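November
By Wian Mokgethi

Okay, so start by asking who ate dinner at an actual table last night. Wait for hands. Then ask who had to move something off it first, and leave mine up till last. It was mail and a bike helmet.

My talk is on setting and clearing a small table, which sounds like nothing, and I've been going on about it at Prarngate for long enough that Bogdan Olszewski finally told me to put it on a stage. Hi, Bogdan!

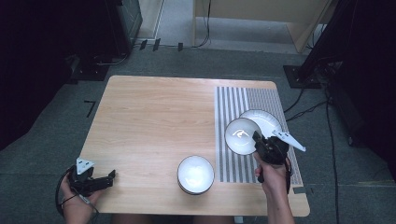
I want to start with placemats, and I know, half of you are already thinking they're fussy. I thought so too. But a mat tells your hands where the dishes go, and on a small table that's most of the job. The striped one is lying on the right side with a bowl and a plate on it, and the other bowl is out on the bare wood near the front, so you can see at a glance which spot is set and which isn't. (Slow down, people like to look at this one.)

Next bit is about the mat itself. I like a woven one. Ours at home came from a little shop called Fourie and I paid 40 dollars for the set, which felt like a lot at the time. Shake it out over the sink, wipe it, lay it flat – don't roll it up while it's damp or it'll never sit right again. 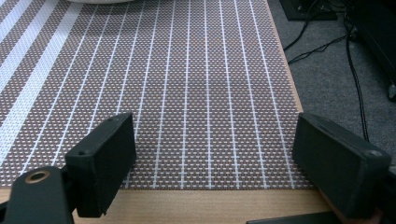
And lay it before anything else goes down. I used to put the plates out and then try to slide the mat under, with soup in the bowl once, and I don't recommend it. Tell the soup story if there's time, skip it if the clock says we're over.

Then stacking. Plates at the bottom, bowls on top, and keep the pile near the edge you'll carry it from. Short piles, two trips. I've broken enough bowls being proud about one trip.

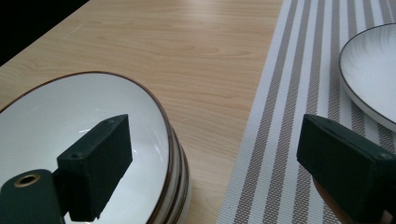 Do you clear the mat or the dishes first?

Dishes first, every time, and the mat stays put until the crumbs are ready to go with it.

Pause for water. Then hand over to Bogdan for the cupboard part, and remind everyone the coffee is out in the hall.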